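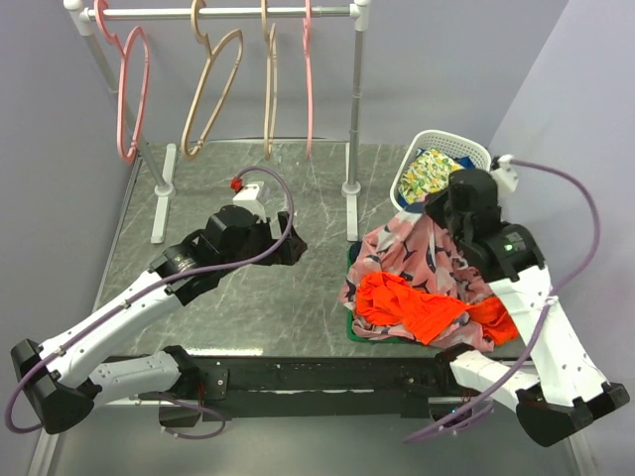 Tabletop rack with four empty hangers, perforated basket behind the unsorted pile.

Hanging children's and doll-size garments on a tabletop rack
Treasa Coughlan
Last revised 7/12/18

This page covers sorting, hanging and folding small garments when the work is done on a table. It applies to baby clothes, toddler tops and most doll clothing. Full-size shirts need a floor rail and are covered separately.

What you need

A tabletop rack with a horizontal rail and two feet
Plastic hangers in the correct size
One open basket for folded pieces
One shallow container for unsorted pieces
A clear surface deep enough to lay a garment flat in front of the rack

Setting up the rack

Place the rack toward one side of the table. Both feet must sit fully on the surface. Press each upright down into its collar and check that the corner connectors at the ends of the rail are pushed on as far as they will go. A rail that turns under your hand is not seated. Remove it, wipe the ends and refit.

Load the hangers before you start on the clothes. If you use two colors, assign one to tops and the other to everything else, and keep to that for the whole batch. Leave a gap between hangers wide enough for your fingers. Hooks should all open toward the back so that every hanger comes off with the same motion.

The basket goes at the back, beyond the end of the rack. The unsorted container goes in front of it, within reach of your working hand.

Sorting

Take pieces from the top of the pile one at a time. Pulling from the middle drags the others onto the table and turns sleeves inside out. Sort as follows.

Hang: anything with a shoulder seam and a neck opening wider than the hanger hook.
Fold: printed cloths, bibs, leggings, and knits that stretch under their own weight.
Set aside: anything damp, stained or missing a snap.

Folded pieces go straight into the basket, largest first, with the fold facing up. Do not use the basket as overflow for pieces you have not sorted.

Inserting the hanger

Narrow loop hangers behave differently from the triangular kind. The body has very little spread, so one end will pass through a small neck opening without unbuttoning, but it will also slide out again if the garment is lifted too early. Lay the garment flat, front side up, with the neck toward the rack. Take one hanger from the rail and hold it by the hook. Feed one end of the loop in through the opening and push it toward the far shoulder. Then ease the near shoulder over the other end. Pull the hem down lightly to take out the bunching before you lift.
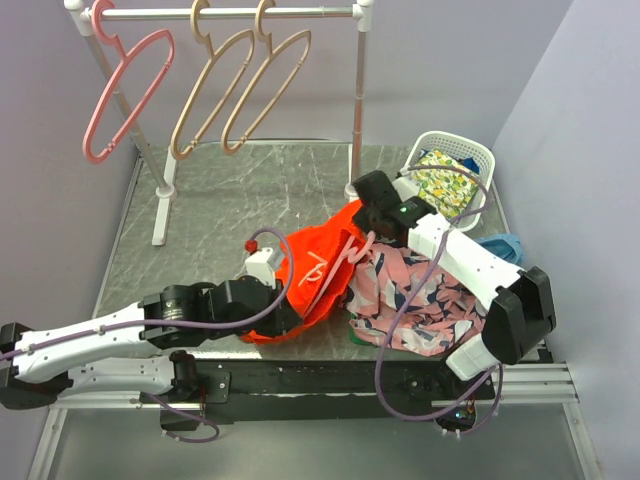 Bunched fabric is the usual cause of a crooked hang. It collects along the opening and holds the hanger at an angle inside the garment. With the orange piece, the pale pink curved strip along the fold is the thing to watch, along with the darker folds gathered on each side of it. Ease folds like these away from the opening with one hand while the other holds the cloth at the far side. Where there is lettering on the front, use it as a guide: once the garment is flat, the line of print should run parallel to the bar of the hanger.

Returning the hanger to the rail

Lift by the hook only. Support the hem with your free hand until the hook is over the rail. Start at the end farthest from the pile so that finished pieces are not brushed by the next one. Check each shoulder before moving on.

Rack load

The Pendevau rack used in our workroom is kept to 30 small garments. Past that number the rail starts to bow and hangers drift toward the middle. Heavy knits count as two.

Common faults

Garment slips off one side: the neck opening is too wide for the hanger. Fold the piece.
Hook will not clear the collar: the garment is buttoned too high. Undo the top button, insert, and refasten.
Rack tips forward: the feet are not parallel. Empty the rail and realign them.

Corrections to the rack section were supplied by Shoaib Rana.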